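Keeping Up With the Mail: Household Tips for Letters, Cards, Notes and Messages

My kitchen drawer used to hold, all at once, a half-written thank-you card, two dead pens, a roll of stamps stuck to a rubber band, and a letter from my aunt that I had been meaning to answer since the leaves came down. I'm fond of letters, I truly am, and I like a good long message too, but fondness never got an envelope into the mailbox. What follows is a collection of the small habits that have helped in my house. Take the ones you like and leave the rest for somebody with a bigger drawer.

Set up one writing spot

You don't need a desk. Mine is a shallow box with a lid, the kind that good boots come in, and it lives on the shelf over the washing machine. Inside go the notepaper, the envelopes that fit it, stamps, two pens that work, and a short pencil for addresses I'm unsure of. When the box comes down, I'm writing, and when it goes back up, I'm finished for the day, even if there's a page still on the go.

Test your pens before they go in. Scribble on the back of an old envelope, and if the ink skips more than once, out it goes. I kept a skipping pen for the better part of a year because it had been a gift, and every card I wrote in that time looks as if I'd been riding in a truck.

If you buy envelopes in bulk, check the size first. I once ordered a carton of 1,000 from Pellach, very pleased with the price, and they were a finger's width too narrow for every card I own. I'm still using them for seed packets and spare buttons.

Keep stamps flat and dry

Stamps and kitchens don't mix well, and a damp drawer will glue a whole sheet together. I slip mine between two sheets of waxed paper inside an old checkbook cover. If a gummed stamp has already stuck to its neighbor, put the pair in the freezer for an hour or so and then ease a dull butter knife between them. It works more often than not, though I wouldn't try it with anything you'd be sad to lose.

Answer the easy ones first

I used to save the short replies for later and sit down with the hard letter, the one that deserved my best thoughts, and then of course I wrote neither. Now I start with whatever can be done in three lines. "Yes, we'd love to come, what can we bring" takes no time at all, and by the third one my hand has warmed up and the long letter doesn't look so bad.

The same goes for email. I open it after breakfast and again before supper, and I try to finish each thing as I read it. Anything that needs a real think gets written on a scrap of paper and put in the box with the letters, where I'll come across it in due course.

Take the box somewhere else now and then

On Thursday mornings I tuck a few cards into my bag and write them at the Trundurgate, where they don't mind if you stay a while over one drink. There's no laundry there looking at you. I write the addresses at home beforehand, so I'm not thumbing through my address book with a sticky bun in the other hand, and I carry the finished cards in a zippered plastic pouch in case of rain or spills.

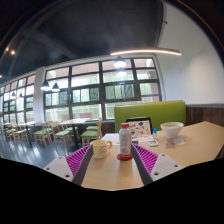 Write an angry letter, then leave it overnight

We've all got one in us. Mine was to Lachance, over a dishwasher part that was promised and promised again, and I can tell you the first draft ran to four pages and included a remark about their grandmothers. I put it under the bread box and went to bed. The version I sent the next evening was half a page long. It had the order number at the top, what I'd paid, what I wanted done, and a date I'd like it done by, and I was quite polite throughout.

If it's an email you're cross in, leave the address line empty until the very end. Write the whole thing first, read it aloud in the kitchen, and only then put in who it's going to. I learned that one the hard way and I'd prefer not to go into it.

Make the subject line do some work

My family has a habit of replying to whatever message happens to be handy, so that plans for January come tacked on to a chain called "Re: Re: potato salad." Start a fresh one when the subject changes, please! A plain line such as "Train times for Saturday visit" can be found again months later, and "Hi" can't.

Keep a record of what you've sent

A spiral notebook will do. I write down the name, the month, and a word or two: "birthday, told her about the roof." It saves telling the same person about the roof twice, which at my age is a real risk. Presents get a line too, and when the thank-you note comes I put a check beside it.

For grown-up business, keep a copy. I take a quick picture of any letter about money or repairs before it goes in the envelope, and I write the amount and reference number in the notebook as well. When we had $450 coming back from Berkus over a canceled carpet, that page was the only thing I had to hand while I was on the telephone.

Sort the saved letters by person

I tried sorting ours by year and gave up when I found that half of them had no year on them. Now each person has a large envelope with their name on it, and the letters go in as they come, newest at the front. Take off paper clips and rubber bands before you put anything away. Clips rust, and rubber bands go gummy and then brittle and leave a brown stripe that won't come out.

Store the envelopes upright in a lidded box on an inside wall of the house, away from the attic and the basement. A closet shelf is fine. If some of the older ones smell musty, stand them in a box with an open dish of baking soda for a week, with the lid on, and don't let the powder touch the paper.

Old emails pile up just as badly. I had 3,255 in mine when I finally looked, and most of them were from shops. Search by the name of the sender and clear out a whole shop at a time – it goes much faster than picking through by date. Print the few you'd really miss, and put them in with the person's letters.

A last word on late replies

Send it anyway. One line of apology is plenty, and then get on to the news. My aunt got her letter in the end, with a pressed fern in it and a good deal about the roof, and she had written back to me by the end of the week.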